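4. Lighting, surfaces and storage in the converted workrooms

4.1 Approach

The buildings considered in this section were put up for trade or light industry and later fitted out as shared workrooms. Their conversion was modest in every case. Walls were left where they stood, services were run across existing surfaces, and furniture was bought or moved in as each room came into use. We were interested in how such rooms serve the people who work in them at benches and shelves for several hours at a time, and in which parts of the fit-out users noticed.

Three sites were studied: Clusov, Dunmore and Rernasham. Each was visited in the morning, at midday and late in the afternoon. Light readings were taken at bench height and again at the front edge of each shelf, with the ceiling lights on and the window blinds in their usual position. Users were then asked to fill in a short questionnaire on comfort, glare, noise and the ease of finding and putting away materials. We received 717 completed forms over the period of the study. Forms that left the whole of the lighting section blank were kept for the storage analysis only.

The light readings were entered by bench and by shelf. In total, 1659 readings were kept after repeated entries had been removed. Readings from the Rernasham loading area were set aside, as the roller door was open on two of the three visits and daylight swamped the ceiling lights.

4.2 Ceilings

Users seldom mentioned the ceiling unless they were asked about it directly. When they were asked, their answers were consistent. A pale ceiling was described as making the room feel larger and cleaner, and the older dark ceiling in the rear bay at Dunmore was described as heavy, particularly in winter. The rear bay also gave the lowest readings at shelf height of any space in the study, although its fittings were of the same type and age as those in the front bay.

We attribute much of this difference to reflected light. In a room with a white ceiling, a good part of the light that reaches a vertical surface has already met the ceiling or an upper wall. This matters more for shelving than for benches. A bench faces upward and takes light directly from the fittings. The lower shelves of an open unit face the room, and are shaded by the shelves above them.

Seams between ceiling panels were raised by users at Clusov, where several had opened over time and let dust fall on finished work. The building manager had them sealed before our last visit, and the complaint did not appear on forms collected afterwards.

4.3 Placement of fluorescent fittings

Long fluorescent fittings remain the usual choice in rooms of this kind. They are cheap to replace and spread light along a bench well. Their weakness lies in how they are placed. At Dunmore and Rernasham the fittings had been hung to suit an earlier layout, and benches had since been moved. Users working side-on to a fitting reported few problems. Those who faced along its length reported glare, and some had turned their stools to avoid it.

It is worth recording that fittings in the same room need not run the same way. Where a fitting near the middle of a room was set at a different angle from those near the far wall, users tended to describe the light as even, and hard shadows at the bench were mentioned less often. The number of such rooms in the study is small, and we offer this as a point for later work.

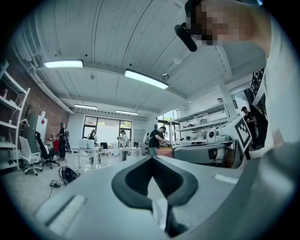
Figure 3. Workshop interior with white panelled ceiling, fluorescent fittings, exposed pipe, brick wall and open shelving.

Exposed services were treated with more tolerance than we had expected. Pipes run across the ceiling were rarely listed as a fault, and at Rernasham users spoke of them as a help, as a leak could be found and fixed without taking down panels. Where pipes had been painted to match the ceiling they were hardly mentioned.

4.4 Brick walls and open shelving

Bare brick takes up light that a painted wall would return to the room. This was confirmed at Clusov, where one bay had been painted and its neighbour left bare. Users nonetheless preferred the bare bay, and gave it higher marks for comfort. Several wrote that they would not wish to see it painted.

Placing white open shelving along a brick wall appears to be a fair compromise. The shelves return some light, the brick stays in view above and between them, and materials can be seen from the bench. Plutier units were in use at two of the sites and were well liked for their depth, although the lowest shelf was judged too close to the floor for sweeping. Closed cupboards scored lower on ease of putting away at all sites. Users in shared rooms said that they left items on the bench when they were unsure which cupboard to open.

Labelling had a clear effect on these answers. Shelves with labels on the front edge were rated as easier to use than shelves with labels on the wall behind, where stored items soon hid them. At Dunmore the labels were moved to the front edge in March, and the forms returned after that month show fewer comments about misplaced materials.

4.5 Limits of the site data

The three sites are close in age and size, and the findings should not be carried over to newer buildings without care. The questionnaire was offered only to people present in the rooms, so the views of those who had stopped using them are missing. At Rernasham, evening users are also under-represented, as forms were handed out only during staffed hours.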